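About Prallirby

Prallirby tests two-armed robot kits and tells the people who are thinking of buying them what we found. We started because the brochures all said the same thing, and we had already paid for one that didn't do it.

We don't sell robots. We take a flat fee from the buyer, never from the maker, and the report goes out the same way whether the news is good or bad. Of the last 18 kits we reviewed, we told buyers to pass on most of them. Tonadon stopped sending us loaners after the second report. We buy theirs at full price now.

How we work

A vendor demo usually has a foam block in it. Foam blocks are easy. We use hard, smooth, awkward things that people own: suitcases, bins, coolers, storage tubs. Each task gets 400 tries, and we print the misses along with the hits. If somebody has to reach in and help, that try is a miss. Bansal disagrees with us on this point and has said so in writing, and we send their letter along to any customer who asks.

What's on the bench

At the moment it's the Hilteo pair, sold as "ready for luggage on day one." We have read that sentence on a lot of boxes. Setup took us 41 steps against the 3 on the quick-start card, and the cable routing is left up to you. Grip on a glossy shell is the part we care about most, and we aren't ready to give a number yet. The report comes out in September, and buyers who have already paid will get it first.
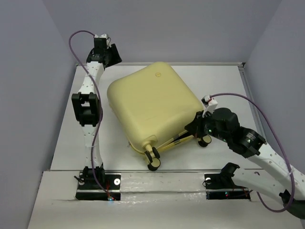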